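「止まらなかったのではなく、止まるのが遅れた」 ビンピッキング装置の接触事故を振り返る
2024年7月26日
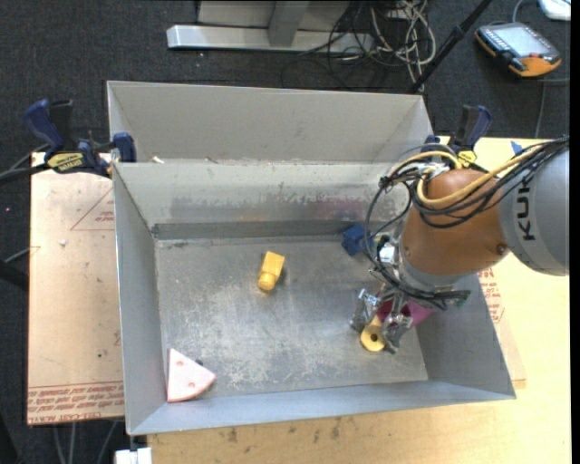
Man-lok Liao(マンロク・リャオ)さんがTreststeadの試験チームに加わったのは、小物部品のつかみ取り試験が長時間運転に移る直前だった。担当は把持の成功率でも画像認識でもなく、試験を安全に続けるための手順と記録である。6月に起きた接触事故の調査も、そのままリャオさんの仕事になった。

事故といっても、けが人は出ていない。アームの先についたグリッパーが金属の箱の仕切りに当たり、押し込む動きを続けたあとで保護停止に入った。フィンガーのリンクが一か所曲がり、ケーブルの被覆が傷んだ。装置は46時間使えなかった。

「被害だけ見れば小さいです。部品を替えれば動きますから。ただ、止まるべきところで止まらなかった時間があった。そこを見ないで再開するわけにはいきませんでした」

試験は、箱の中に散らした小さな部品をアームが一つずつつかみ、持ち上げて、また箱に戻すという動作の繰り返しである。人がつくのは開始時と見回りのときで、それ以外は無人で回す。事故の回は3,106回のつかみ取りを予定していた。止まったのは2,452回目だった。

見回りに来たのはリャオさん本人だった。画面には保護停止の表示が出ていて、グリッパーは仕切りに寄りかかるような姿勢で止まっていた。

「最初にしたのは、触らないことです。電源も落としませんでした。落とすと関節の保持ブレーキがかかって、姿勢がわずかに変わることがある。先に写真を撮って、ログを退避させて、それから非常停止を押しました」

当初は、認識の誤りが疑われた。仕切りの縁が照明を反射して、部品と間違えたのではないかという見方である。金属の箱では珍しくない話で、チームの何人かはそれでほぼ決まりだと考えていた。ところが、記録に残っていた目標位置は仕切りの上ではなかった。仕切りから離れた、手前の区画の底を指していた。

「目標は正しかったんです。だから、行けと言った場所と、実際に行った場所が違う。そうなると疑うのは認識よりも、箱か、アームか、その間の座標です」

調べを進めると、箱の位置が登録値からずれていた。箱はクランプで台に留めてあり、手で押した程度では動かない。だが台の天面には段ボールが敷いてあった。部品が跳ねるのを抑え、台を傷つけないためのもので、準備の早い段階からずっと使っている。クランプはその段ボールごと箱を締めていた。

「締めた直後はしっかりしています。でも段ボールはつぶれます。つぶれた分だけ締め付けが緩む。そこへグリッパーが箱の底や壁を何度も軽く突くわけです。一回ごとの力は小さいし、それ自体は想定の範囲でした。二千回を超えたらどうなるかは、想定していなかった」

ずれは一度に起きたものではなかった。ログの接触力を並べ直すと、壁際の部品を取りにいくときの力が、回を追うごとに少しずつ上がっていた。異常として拾われなかったのは、どの回もしきい値の下に収まっていたためだ。

もう一つの原因は、そのしきい値の側にあった。箱の底に寝ている薄い部品をつかむには、指先を床に押し当てて滑り込ませる動きがいる。力の上限を低くしておくと、この動きのたびに止まってしまう。そこで最後の下降区間だけ、制御ソフトの上限を155ニュートンに引き上げていた。設定を入れたのは調整作業の途中で、試験が本番に移ったときもそのまま残った。

「誰かがこっそり変えたという話ではありません。変更の記録もありますし、理由も書いてある。足りなかったのは、いつ戻すのかという欄です。仮の値に期限がついていなかった」

その結果、グリッパーは仕切りの斜面に触れてからも下降を続けた。斜めの面なので、指は横に逃げながら押し込まれる。リンクが曲がり、引っ張られたケーブルが関節のカバーの角でこすれた。上限に達して停止がかかったのは、そのあとである。

ケーブルの取り回しについて、リャオさんの口調は少し厳しくなった。

「ケーブルは事故の原因ではありません。でも、放っておけば次の原因になっていました。外側に輪を作って回しているので、姿勢によっては余りが先端のほうへ垂れてくる。グリッパーを交換するときに外しやすいから、みんなそれで慣れてしまうんです。傷んだところを開いたら、信号線の芯線が見えかけていました。あれが運転中に切れていたら、指の開閉の状態がわからなくなります」

復旧は部品の交換から始まった。曲がったリンクを含めてフィンガーは左右とも新しくした。見た目に問題がないほうの指も、反対側と同じ荷重を受けたものとして扱った。ケーブルは該当する一本を替え、残りは外して全長を手でたどり、傷のないことを確かめた。

そのあとに待っていたのが、固定方法の見直しである。Nurnudauの設備担当からは、箱を台にボルトで留める案が出た。確実だが、箱を替えるたびに穴の位置を合わせることになる。この試験では形の違う箱を使う計画があり、見送られた。採用したのは、クランプの当たる部分だけ段ボールを切り抜き、箱の縁を台に直接締める方法だった。あわせて箱の外側に位置決めの当て板を置いた。

「安上がりなやり方です。段ボールを全部はがせばいいという意見もありました。はがすと部品が台に落ちたときに転がって、今度は人が拾いに入る回数が増えるんです。人が入る回数は、私は増やしたくない」

ソフトの側では、下降区間の上限を元の値に戻したうえで、押し当てる動きを別の命令に分けた。高い力を許すのは、指先の位置が箱の底の中央寄りにあるときに限る。壁や仕切りに近い場所では、薄い部品が取れなくてもあきらめて次へ行く。

把持の成功率は下がった。この点についてはGerncombeの開発側と意見が分かれたという。

「向こうの言い分もわかります。壁際の部品を取れるかどうかは、この試験の見どころの一つですから。『取れないことにする』では試験にならないと言われました。それで、有人のときに限って壁際の動作を許可するモードを残しました。ペンダントを持った人が横にいて、いつでも止められる状態です。無人では使えないように鍵をかけてあります」

箱の位置の確認も加わった。決められた回数ごとにアームが箱の縁の決まった点へゆっくり近づき、軽く触れて、登録値との差を測る。差が許容値を超えれば、その場で運転を終える。自動で座標を補正して続ける案もあったが、リャオさんは反対した。

「補正してしまうと、緩んでいることに気づけません。箱が動いたら、それは直すべき状態です。数字を合わせて先へ進むのは、私には怖い」

報告書をまとめる段階で、チームはBermúdezの実験室にも内容を送った。似た構成の装置で同じように長い運転をしていたからだ。返ってきた答えは、向こうでも箱が少しずれていた、というものだった。接触には至っておらず、ずれの記録も取っていなかった。クランプの締め直しは、気づいた人が気づいたときにやっていたらしい。

「それを聞いて、うちの現場も同じだったと思い出しました。私も締め直したことがあるんです。事故の少し前に、緩い気がして、レバーを握り直した。でもどこにも書かなかった。書いていれば、誰かが二度目に握り直したときに、おかしいと思ったかもしれません」

現在は、クランプに触れたら必ず記録用紙に一行書くことになっている。時刻と、どのクランプか、緩んでいたかどうか。電子化の話も出たが、台のそばで手袋のまま書けるほうがいいということで、紙とペンをひもで吊るしてある。

運転を再開してから、保護停止は何度か起きている。いずれも部品を指の間に斜めに噛んだもので、仕切りへの接触ではなかった。位置確認で運転が終わったことも一度あり、このときは当て板のねじが緩んでいた。

取材の終わりに、残っている課題を尋ねた。リャオさんが挙げたのは、停止後の復帰手順だった。グリッパーが箱の中で止まった場合、どの向きに逃がすかは今のところ担当者の判断に任されている。真上に引けばよい場合が多いものの、指が斜面にかかっていると、引いた拍子に跳ねることがある。

「手順書は書きかけです。姿勢をいくつかに分けて、それぞれの逃がし方を決めようとしています。来週、二人で実機を使って確かめる予定です。それが済むまで、箱の中で止まったときは私を呼んでもらうことにしています」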